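Call for participants: home demonstrators for the Wekamier study

Gilby is a small research group that works on teaching robots to do housework by having people do the housework first. We are looking for 40 people to take part in the second round of our Wekamier study, which asks a question we thought was simple when we wrote the funding bid: if a robot learns to handle cloth from people at home, how much does it matter that every home is a different kind of mess?

The first round gave us an answer we did not much like. We trained one policy on 500 demonstrations from a tidy bench in our lab, with a nice plain sheet and good lighting, and another on the same number gathered on beds in all sorts of rooms. Tested on a bed neither had met, the bench policy folded the air beside the blanket with great confidence. The mixed policy was slower and clumsier and got hold of the blanket far more often. Mahsa Mousavi, who had built the bench, took it well. The bench now holds the kettle.
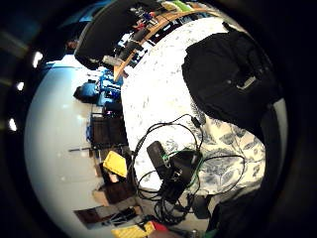

What we don't know is where the benefit comes from. It could be the number of rooms, the number of people, or the sheer variety of stuff that ends up lying on a bed by mid-afternoon. Round two is designed to pull these apart. Some participants will record many short tasks in one room, others a few tasks in several rooms, and a third group will swap homes with another participant, which the ethics panel had a lot to say about.

What you would do

You would attend one training session, then complete 8 recording sessions of 2 hours each, at times you choose. The tasks are picking up, moving, folding and putting away: clothes, bags, bedding, the odd cable. You do them with a hand-held gripper that carries its own camera. It weighs less than a bag of sugar, though by the end of a session you may wish to dispute this. You'll be using it in place of your fingers, and for the first half hour you will feel like a person trying to make a sandwich with a pair of fireplace tongs. This wears off.

Please do not tidy before a session. We cannot say this strongly enough. In round one, several people hoovered, plumped and hid everything in the wardrobe, and we ended up with lovely recordings of homes that exist only when visitors are expected.

The lens

Hooman Fallahi would like applicants to understand the lens, so he has been given one section. The camera is a fisheye, chosen so that the robot can see the object and its surroundings at once. It also means the robot can see everything else.

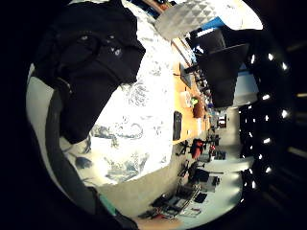

Privacy is the part of the method that applicants ask most about, and quite right too. We suggest you stand where you'll be working and look well past the job itself before you start. A wide lens pointed at some black fabric on a printed cover will happily take in the desk, the plant in its brown pot, the red chair among the black ones and a corridor going off into the distance. Letters, family photographs and anything with your name on it should go in a drawer. You may watch every recording before it is sent to us and delete any of it, and we won't ask why.

Who can apply

You should be 18 or over, able to stand for a session with breaks, and content to repeat a dull task without improving it. Left-handed people are very welcome, as round one had hardly any and the policy has picked up a bias. No technical background is needed. People who already work in robotics may apply but will be asked to stop giving us advice during the recordings.

Payment and dates

You will be paid by the session, including the training and including any session you later delete. Travel to the training is refunded. It takes place at our rooms in the Durnetti building, second door past the bicycles. The first door belongs to an accountancy practice and they are tired of us.

To apply, send a short note to the study team at Gilby, marked "Ahmadpour scheme", saying which rooms you could record in and which hand you use. The closing date is 08/01/2021. Everyone who writes will get a reply, and those not chosen can ask to be kept on the list for the next round, when we hope to move on to kitchens.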